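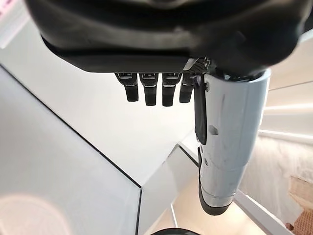

Gregor Rennie
@gregorrennie · July
Thread

Right, the painting thread some of you asked for. Back room at our place, white on white on white, and I have opinions now. 🧵

1/ Started because Cameron McIver came over, looked up for a good long while and said "so are you leaving it like that?" I'd been perfectly happy with that room until then. Thanks mate.

2/ The old colour was a sort of tired cream. Every patch I'd filled over the years was a slightly different white, so once you noticed one you noticed the lot. I'd been telling myself it was shadows.

3/ Paint came to 246 dollars including a new roller and two of the good brushes. I went in for one tin and a tray. You know how it goes.

4/ Went with plain flat white for the ceiling and low sheen for the walls, same white. Prasetyo Purba at work reckons you should always go a shade warmer on the walls. I held the cards up at 7 in the morning and again at night and could not pick the difference, so same white it is!

5/ Washed everything with sugar soap first. Most boring evening of my life and the water came out the colour of tea. Don't skip it, the bit I skipped in our hallway years ago is still peeling.

6/ Filling: go thin, let it dry, sand, go again. I tried to do the deep one over the door in one go and it cracked like a pavlova.

7/ The join between wall and ceiling is where I lost the most time (and the most language). Tape bled on the first go. Second go I ran a tiny bit of gap filler along the tape edge, wiped it with a wet finger, and got a line I keep going in to look at.

8/ Somebody asked about cutting in by hand. Gregor Shearer does it freehand, no tape, chatting the whole time. I have the same first name and none of the wrist.

9/ Roller tips: extension pole, always. My neck was cactus after one coat on the stepladder. Keep a wet edge, and don't go back over a spot that's started to dry, no matter how much it's bugging you.

10/ Two coats on the walls, three on the ceiling. I was going to stop at two but then I lay on the floor with a torch and looked along it sideways. Never do this if you want your evening back.

11/ Had a quote of 600 to get it done for me. Would I pay it next time? Ask me when my shoulders have settled down.

12/ Still to do: skirting boards, and the inside of the door frame, which I keep walking past. Somkiat Chaiyaporn has offered me half a tin of enamel so I've run out of excuses.

13/ Anyone used a water-based enamel on skirtings over old oil paint? Do I need the primer or can I get away with a good sand?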